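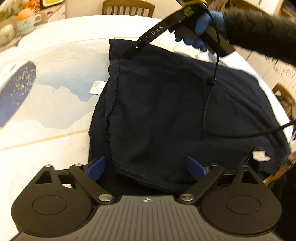

Noemí Mendoza
Lecturer, Household Textiles, Asside

Handout 4: Folding knitwear

Find the care label before folding. On most tops it marks a side seam or the back of the neck, and so gives the orientation of a bunched garment. Then lay the garment flat, front up, and smooth the body towards the hem.

Sleeves come next. Each is folded inward at the shoulder and bent down, so that the cuff lies within the width of the body – never across the neckline.

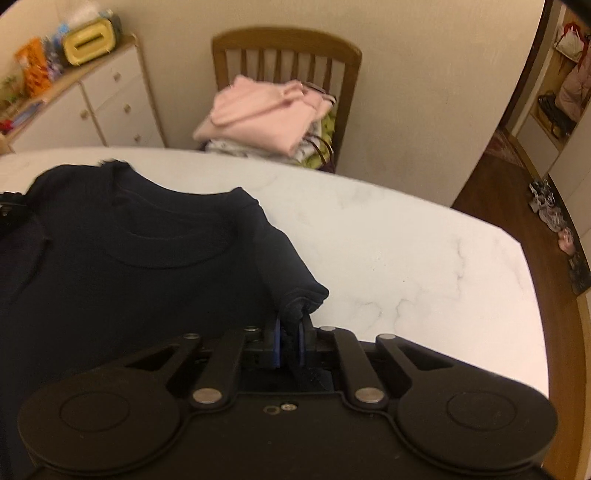 Fig. 2. Navy sweater, front up, one sleeve folded inward.

Fold the body in half last, hem to neck. Ribbed knits are not pressed.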